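Skostik wipe-clean tablecloth, two months in
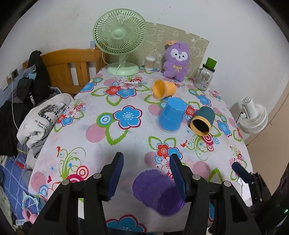 White floral cloth on the table, plus four of the cups.

Bought this in February after the old cotton one finally gave up. 27 dollars at Kristiansen, the homewares place near the station. They had a plain grey and a stripe as well. Went the floral, no regrets on colour.

First thing — the smell. Plasticky out of the packet, hung it on the line for two days and it went. Fold creases took longer. Don't iron it, the label says so and my neighbour Abdelghani Hamdy tried it anyway on his. Melted patch. He's put a fruit bowl over it.

Spills: tea, cordial, tomato sauce all wipe off with a damp cloth. Turmeric does not. Got most of it with bicarb but theres still a yellow shadow if you know where to look. Biro same story.

Size is a bit mean. Our table is the old Broser one, standard six seater, and the drop at the ends is shorter than I'd like. Measure first. Slides around too if you lean on it, I ended up buying the Flilow clips, which grip ok but mark the underside of the table. Felt pads fixed that.

Edges are just cut, no hem. One corner has started to curl. Not fraying so far.

Compared to my mum's proper oilcloth it feels thin, and hers has lasted years. But hers cost a fortune and you can't get it any more. For a family table that gets hammered at breakfast and tea I'd buy this agian, in the bigger size if they ever stock it.

Four stars. Would be higher with a hem.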